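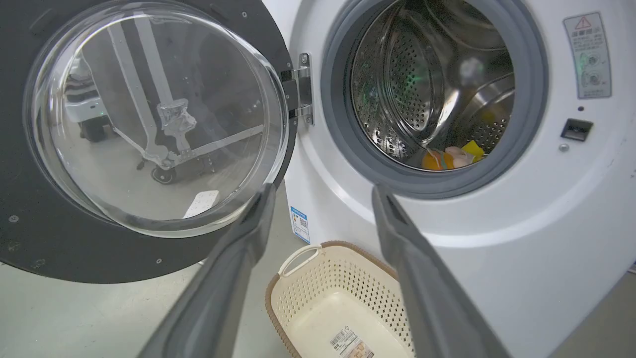 I have lost patience with the full-load rule. You know the one: never run the machine until the drum is packed, or you're wasting water, power and your children's future. My neighbour Engelbert Leitner repeats it every time he hears ours start up through the wall. By his standards, a few small things at the bottom of a steel drum, one orange, one yellow, one pink and white, ought to go back in the basket and wait their turn. Wait for what, exactly? The rest of the household's bright colours, I suppose, and in our house that could take until March.

The advice isn't wrong on paper. A fuller drum does spread the water over more clothes. I object to the way it gets handed out, as though everybody had five people's worth of dirty clothes piling up by dinnertime. Two of us live here. If I sort the way my mother taught me, I have four small heaps and no full loads. If I don't sort, I have one full load and a pale pink top that is no longer pale or pink. The people who write the leaflets never say which of these they would like me to choose.

Last year I kept a tally, mostly to win an argument with Engelbert. I waited for full loads for 21 weeks. In that time I rewashed a good share of what had sat too long, damp gym gear especially, and I bought more socks so I could hold out between washes. I'm not claiming this was science. But I would like to see the sum that includes the second wash and the extra socks, and I have never found one.
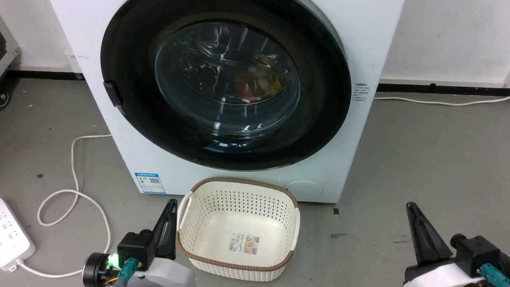
Then there is the quick cycle, which the same people treat as a moral failing. Reto Fankhauser, who used to fix machines around Havthorpe and has seen the inside of more of them than I have, told me he worried far more about overstuffing. People jam the door shut on a wad of towels, the clothes can't move, and they come out with powder still in the creases. His own test was whether he could get a hand in flat above the clothes. He had no strong feelings about small loads, provided you didn't wash one lonely bath mat and expect it to spin nicely.

I am just as doubtful about the basket industry, by the way. We have been told we need divided hampers, rolling hampers, hampers with lids and little labels for whites and darks. A plain plastic basket with holes in the sides and a handle at each end does the job. It sits on the floor in front of the machine, you tip things in, you pull things out. If it looks a bit like rattan around the rim, fine, call that the decorating budget.

So I have gone back to washing what needs washing. Sometimes that's a proper load and sometimes it's three things I want for tomorrow. I use less detergent for the small ones and I leave the door open afterwards. Engelbert can knock on the wall if he likes.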